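# 双腕セルのグリッパ調整、みんなどうしてる?(トースター作業編)

**カテゴリ:** セル立ち上げ・保守 / **タグ:** 双腕、指先、手首カメラ、ケーブル

---

**nejimawashi**
2026年1月3日(土)

あけましておめでとうございます。正月休みなのにセルの前にいます。楽しいので仕方ない!

うちの双腕セル(社内では Condori と呼んでます)で、トースターオーブンから焼き網のトレイを引き出す作業を詰めているところです。左右とも二指グリッパ、手首の上にカメラ。制御ソフトは Skemel、指先は Zatley の標準品をそのまま使っています。

困っているのは、右手の指がトレイの縁の下に入るときの高さです。朝一番はきれいに入るのに、昼を過ぎると指先が天板をこすり始める。逃がすためにZを上げると、今度は縁に正面からぶつかってトレイが奥に逃げる。左手は横から当てるだけなので、ほとんど問題になりません。

やったことを書いておきます。

- 原点復帰を左右ともやり直した
- 手首カメラの取り付けネジを締め直した(右が少し緩んでた)
- 天板の水平を見直した
- 把持力を段階的に下げた

ネジを締めたあと少し良くなった気がするんですが、気のせいかもしれません。同じような薄物をすくう作業をしている方、どこから疑いますか。

---

**kumihimo_k**

おお、トースター作業いいですね! うちも去年の春から似たことをやっていて、あれは見た目より奥が深い。

最初に疑うなら右手首のケーブルです。手首から垂らしているケーブルが天板に触れていると、姿勢によって手首が引っ張られます。うちは触れている日と触れていない日で指先の高さが違っていて、気づくまでだいぶ遠回りしました。前腕に沿わせて、手首の手前でたるみを作ってから留めると落ち着きます。面ファスナーで十分です。

締めすぎると手首を返したときに突っ張るので、留める前に必ず可動端まで手で回してみてください。

---

**hakari**

朝と昼で違うなら温度では。減速機もアームも温まれば伸びます。ケーブルを触る前に暖機のログを取ったほうがいい。

---

**kumihimo_k**

> 減速機もアームも温まれば伸びます

伸びるのはその通りなんですけど、指先が天板をこするほど動くかなあ。それならもっと派手に全部の作業が崩れると思うんですよ。nejimawashi さん、左手のほうは昼になってもずれないんですよね?

---

**nejimawashi**

左は横から当てているだけなので、高さが変わっていても気づいていない可能性があります。言われてみれば左の高さは測っていませんでした……!

暖機のログはあります。200サイクル空運転してから測ったものと、電源投入直後のもの。あとで並べてみます。

---

**hakari**

左を測っていないなら、右だけの問題だとはまだ言えませんね。天板に基準ブロックを置いて、左右とも同じ点に触れさせて比べるのが早いです。

---

**sabitori**

横から失礼します。食品まわりのセルを長く見ています。

私は指先の汚れに一票。焼き網のトレイを扱っていると、脂と焦げかすが指の腹に薄く積もります。午前中はきれい、午後から調子が悪い、というのはまさにこのパターンです。厚みが増えるだけでなく、滑って食い込み位置が毎回変わるのがやっかい。

手順はこんな感じです。

1. 非常停止を押し、アームが止まっているのを確認する
2. 指先パッドを外す(ネジは小皿に。天板に置くと必ず転がります)
3. 中性洗剤を含ませた布で拭き、水拭き、乾拭き
4. パッドの角を爪でなぞって、欠けや段差がないか見る
5. 戻すときは左右の面を揃えてから本締め
6. グリッパの開閉ゼロ点を取り直す

6を飛ばす人が多いです。パッドを外したら閉じ位置は変わったものと思ってください。

---

**nejimawashi**

6、飛ばしてました! パッドは先週外して洗ったのに、ゼロ点はそのまま。これは恥ずかしい。

洗浄剤はアルコールでもいいですか?

---

**sabitori**

パッドの材質次第です。うちのゴム系はアルコールを繰り返すと表面が硬くなって、かえって滑りました。Zatley の指先なら付属の紙に使える洗浄剤が書いてあるはずなので、そちらを見てください。

---

**yoru_no_senban**

自分は Hengate の薄爪に替えた派です。標準の指は先端が厚いので、低いトレイの縁の下に入れること自体に無理がある。掃除だの暖機だの言う前に、爪を薄くすれば余裕が生まれて全部解決しますよ。

---

**kumihimo_k**

薄爪は便利だけど、曲がりません? うちは一度天板に突いて先が反って、それに気づかないまま半日教示をやり直しました。余裕で原因を隠すのはあまり好きじゃないなあ。

---

**yoru_no_senban**

曲がったら替えればいいんです、消耗品なんだから。原因究明で何日も止めるほうがもったいない。

とはいえ突いたときの検出は入れてます。下降中だけ力のしきい値を低くして、触ったら止めて少し戻る。これは標準の指でも効くので、先にやってみてもいいかも。

---

**hakari**

その下降中だけしきい値を変える設定、ぜひ入れてください。そこは全面的に賛成です。爪の交換は測ってからで。

---

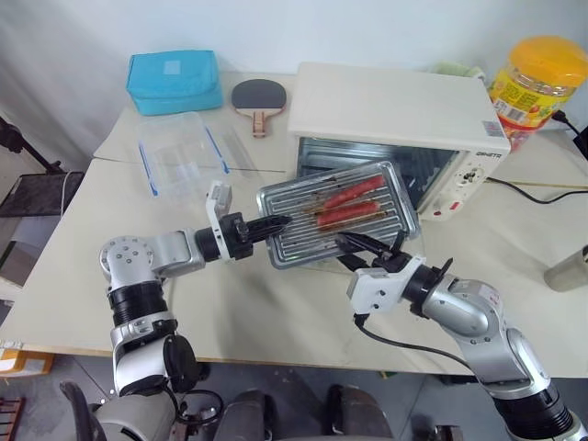 **nejimawashi**
セル担当(立ち上げ・保守)

皆さんありがとうございます! 午後いっぱい触ってきました。トレイに両手が届いているところを貼っておきます。左の指先がトレイの横に当たり、右のグリッパが手前右の縁の下に入る、いつもの形です。載せているのは串に刺したソーセージ2本。

見てのとおり、右手首のケーブルが天板まで垂れています。kumihimo_k さんの指摘がそのまま写っていて笑ってしまいました。毎日見ているのに目に入っていなかった。

トレイの溝の茶色い汚れも、改めて見るとなかなかです。sabitori さん、指先だけ洗ってトレイを洗っていなかったら意味ないですよね……。

写真のあとにやったこと:

- 右手首のケーブルを前腕に沿わせて仮留め
- 指先パッドを外して清掃、開閉ゼロ点を左右とも取り直し
- トレイを洗って乾かした
- 下降中だけ力のしきい値を下げた

一度に全部変えてしまったので、どれが効いたかは分かりません。hakari さんに怒られそうですが、右手のこすりは今のところ出ていません。

---

**hakari**

怒りはしませんが、ケーブルだけ元に戻して同じ条件で回してほしいです。切り分けるならそれが一番簡単でしょう。左の高さは測りましたか。

---

**nejimawashi**

測りました! 電源投入直後と空運転後で比べると、左も右も同じ向きに動いていました。つまり温度の分はちゃんとある。ただ量は小さくて、これだけでこするとは思えないです。hakari さんも kumihimo_k さんも半分ずつ当たり、という感触です。

累計は2,196サイクルになりました。前回パッドを新品にしたのが927サイクルの時点だったので、交換時期も気になっています。

---

**sabitori**

サイクル数だけで決めず、パッドの角が丸くなってきたら替え時と考えてください。脂を触るセルだと減り方がまちまちです。外したパッドに日付を書いて取っておくと、次から見比べられて楽ですよ。

---

**yoru_no_senban**

ついでに串にも気をつけて。トレイを引き出すときに揺れると、串の先がどっちを向くか毎回違います。うちは串がグリッパのケーブルに引っかかって止まったことがある。引き出しの最後だけ速度を落とすと収まりました。

---

**kumihimo_k**

それ、うちでもありました! 速度を落とすより、加速度を寝かせたほうがサイクルが伸びずに済みます。どっちがいいかはトレイの重さにもよりそう。

---

**yoru_no_senban**

いや、加速度だけだと止まり際に滑るんですよ。うちのトレイが軽いせいかもしれないけど。

---

**nejimawashi**

両方試します! 明日はまずケーブルを戻して右だけ回し、そのあと引き出しの速度と加速度を別々に振ってみるつもりです。左右の高さの記録は、電源投入直後と空運転後の2回を毎日つけることにしました。結果はこのスレッドに追記します。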